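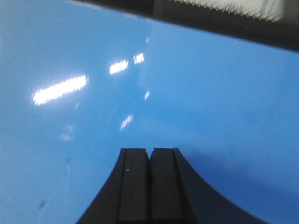

Blue panel, glossy face. Finish check, item 1.

Sudelura door build, shared workshop
Pre-session inspection, January, with comments

Scope: practice door, floor marks and ballast for the arm work. Marks used: OK, FIX, or DOUBT. DOUBT means someone told me it was fine and I wasn't convinced.

1. Door finish - DOUBT
The gloss throws the ceiling lights straight back at the wrist camera. Scuffs and fine scratches also show on the blue. The Seveck kit notes say glare "has little effect" on finding the handle. I'd like to see who tested that, and under what lights. Try a matte film on one half before we believe it.

2. Lever and lock - OK, with a comment
Lever handle above, round lock plate with a thumb-turn below it. There is a fine curved line on the plate that looks like a scratch. Log it now so it doesn't get blamed on the next run. Work the lever by hand 7 times before power goes on. If it sticks once, stop.

3. Finger clearance - DOUBT
The fingers can get right up to the door edge under the lock. Fine for a demo, too close for a first run at full speed. Cap travel at 500 mm per minute until the stop has been tried with the door both open and shut. The build sheet allows 3000. I can't find any reason for that number.

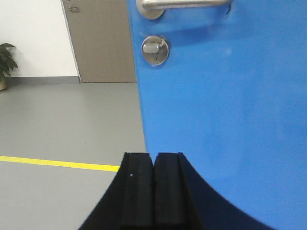 4. Floor line - FIX
Yellow line is down and easy to see. A line doesn't stop an arm, and it doesn't stop people either. The sheet counts it as a "barrier" and that word should come out. Add a real barrier or write "marking".

5. Stop button - FIX
The label says Ludum, the wiring notes say Oyelaran. One of them is out of date. Press it under power, with the arm moving, and write down what happened. "Tested last time" is not an entry.

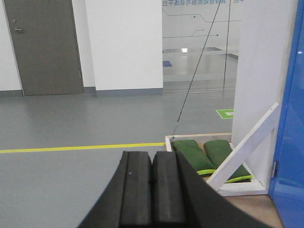 Sudelura build inspector
Comments on items 6 to 8

6. Ballast - DOUBT
Two green sandbags in the shallow wooden box. Nothing on the sheet gives their weight, only "enough". Weigh them. Then push the top of the door side by hand and watch the box.

7. Brace - DOUBT
The white board runs from the box up to the wall pillar and leans there. Check both ends for fixings. If it is only resting, it doesn't count as a brace and the sheet shouldn't say so.

8. Cables - FIX
One thin black cable comes down to the metal clip on the corner of the box. Put a tag on it and on the other hanging one. Tug test at the clip, power off.

Sign-off: held. The claim of 1000 clean openings stays off the project page until there is a log behind it. Recheck 3, 5 and 6 first, and bring a scale.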